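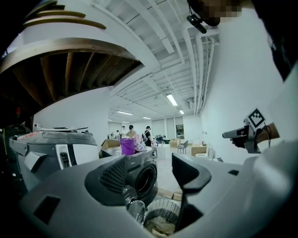
Figure 1. Demonstration work at Celley: a metal part between the fingers of one hand-held gripper, with a second gripper at right.

4.2 Who does the robot's work

When Celley moved its household tasks over to the Zervas system, the five operators at the Estbridge site were told that the handling would be automated. Eighteen months of handling followed. The job title changed in March, from "assembler" to "demonstrator", and the daily target became 200 accepted demonstrations per operator. Pay stayed where it was.

The work itself is easy to describe and tiring to do. An operator picks something up with a gripper, puts it down where the task sheet says, and starts again. Cristian Cuervo had spent years learning to do this sort of thing quickly and without thinking. He was now asked to do it slowly, in a way the software could follow, and compared it to "teaching someone to walk by walking very politely". Areti Deligiannis objected less to the pace than to the marking: a demonstration could be rejected overnight, and the notice gave a code but no reason. The operators kept their own list of what the codes probably meant. Management later asked for a copy.
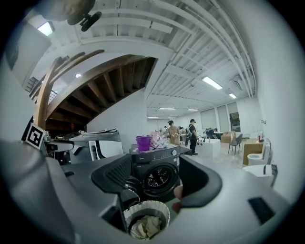
Figure 2. View over a gripper jaw towards the washing machine, with a wastebasket directly below and other people further down the room.

Talk was the other thing that changed. Under the old arrangement two people shared a bench and the conversation that came with it. Demonstrators worked in the same large room as everybody else, but with their eyes on the jaw, and several told us they stopped answering when spoken to. Panagiotis Bakalis, the shift lead, first took this for low morale and arranged two team lunches. Attendance was good. The silence resumed at 2 p.m.

None of the operators wanted the old job back in full. What they asked for, in every interview, was to see the machine attempt a task they had shown it. The request was passed to the Zervas support desk, where it was logged as a training need.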